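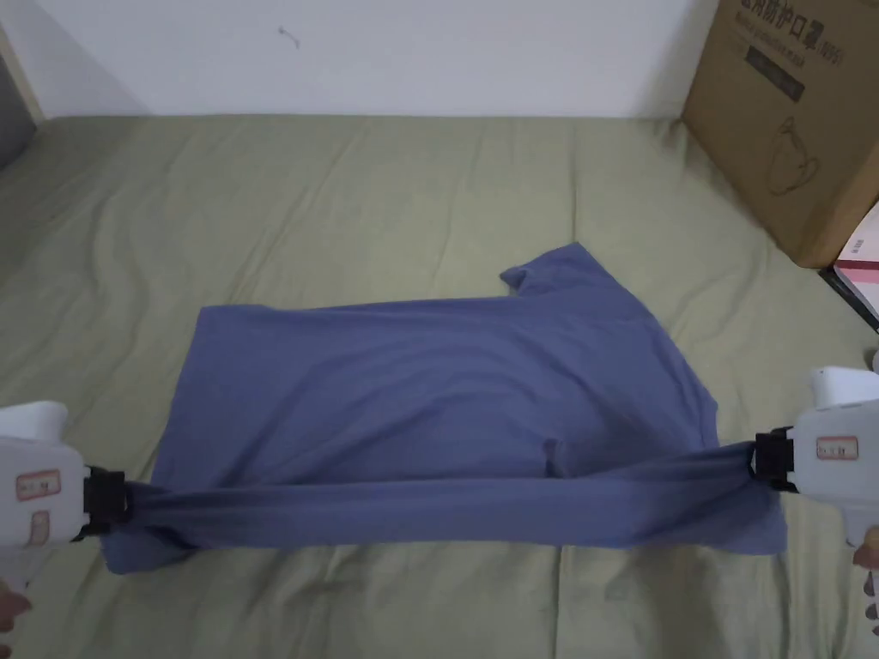 *A short-sleeved T-shirt with its hem drawn taut over a green bedsheet.*

**Plotine revises garment folding guideline for residential laundry services**

2026-08-07

Plotine, the textile care advisory service, has issued a revised guideline on folding knitted tops in private homes. The document replaces an edition that dealt mainly with commercial laundries and assumed a fixed folding table at standing height. The new text covers work done on beds, sofas and other soft surfaces, where most home-visit laundry staff finish their loads.

The main change concerns the order of operations. Under the earlier edition, the sleeves were turned in first and the hem squared afterwards. The revision reverses this. The hem is now levelled before any fold is made, by holding the band at two points and applying even tension across the width of the garment. The body is then smoothed from the hem toward the shoulders, and the sleeves are turned in last.

Binta Anozie, lead author of the guideline, said the former sequence tended to fix a skew into the finished bundle. "Jersey relaxes at different rates along its length. If the hem is off by a couple of centimetres when you start, every fold after that carries the error," she said. "On a mattress you also lose the hard edge you would normally square against, so the hem has to do that job."

The sequence was tested at Lindura, a home support provider, on 302 garments over 11 household visits. Staff folded cotton and cotton-blend tops by both methods and compared the finished widths. Bundles made under the revised sequence were more uniform, with the clearest difference recorded in heavier cotton. Little change was found in synthetic sportswear, which the guideline treats in a separate annex. 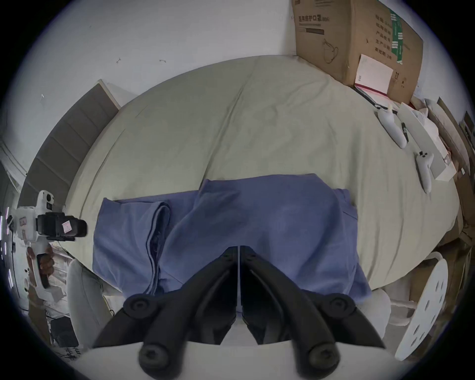 Long sleeves are handled separately in section 2. The guideline permits two arrangements: the sleeve may be laid diagonally across the back panel, or folded down parallel to the side seam. The second is preferred for shelf storage, as it keeps the added thickness at the edge of the bundle. A blue shirt folded on a fitted sheet has one sleeve brought down along its left side in this way, with a vertical crease of doubled fabric. Wrinkles of the kind running across the cotton are to be smoothed by hand, working outward from the centre, before the next fold.

The guideline also sets conditions for the surface. Quilts and throws are to be removed, and a fitted sheet must be pulled tight at all four corners. Pale or mid-tone bedding is recommended so that the outline of dark garments can be checked. The minimum clear area for adult sizes is a square measuring 110 centimetres on each side.

Lindura will apply the revised sequence across its Irkeck service area from October. Training will be delivered in a single session of 40 minutes, supported by the Isah reference card, which sets out the folds in order. Existing cards should be withdrawn when the new ones are issued. An annex on collared and buttoned shirts is in preparation.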